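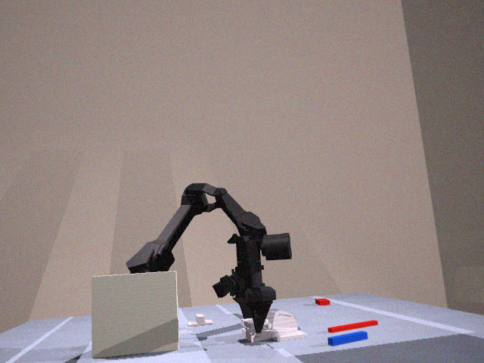

Simulated arm over a tabletop with small objects.

LAW OF INNKEEPING AND ACCOMMODATION
Topic 6: Liability for guests' property

Filed under: Course materials > Torts and Bailment

1. The common law position

At common law an innkeeper is strictly liable for the loss of a guest's goods while those goods are within the hospitium of the inn. The guest need not prove negligence. The rule developed at a time when travellers had little choice of lodging and innkeepers were suspected of dealing with thieves. It survives in modified form in most provinces.

Recognized defences at common law:
- act of God or of the King's enemies
- fault of the guest, or of a person accompanying the guest

The burden of establishing a defence rests on the innkeeper throughout.

2. Who is a guest

The duty is owed to a traveller received as such. A long-term lodger falls outside the rule and must sue in negligence or on the contract. Length of stay is relevant but does not decide the question. Consider the Trenstead problem from the last tutorial: the occupant had paid weekly for five months, kept her own furniture in the suite and received mail there. Most of you classified her as a lodger. Pintér argues in the supplementary reading that the terms of the registration card should carry more weight than they usually receive.

3. Hospitium

The hospitium covers the building and those outbuildings and areas so closely tied to it that goods left there are treated as being in the inn. Parking areas have produced most of the litigation. Check whether the statute in your province deals with vehicles separately before applying the older cases.

4. Statutory limits

The statutes generally cap the innkeeper's liability at a fixed sum. The cap is lost in two situations:
(a) the goods were stolen, lost or damaged through the wilful act, default or neglect of the innkeeper or an employee;
(b) the goods were deposited expressly for safe custody.

The cap also depends on a copy of the relevant section being conspicuously posted. Failure to post restores the full common law liability, whatever the guest may have known.
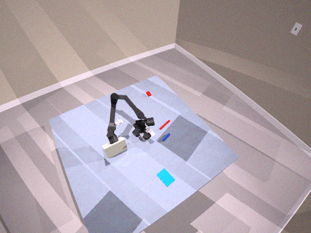

Simulated arm on a blue mat, seen from above.

5. Exclusion clauses

A clause first seen on a notice inside the room comes too late to form part of the contract made at the front desk. A signed registration card stands differently, subject to the rules on onerous terms and reasonable notice.

6. Problem for class

Kong checks in at the Osetti, a hotel operated by Flikano Ltd., for two nights in December. She leaves a camera in her locked room and a necklace with the desk clerk, who puts it in a drawer. Both are gone by morning. The statutory notice is posted behind the door of the linen room. Advise Kong.

Reading: Leemans, casebook, p. 246 and following.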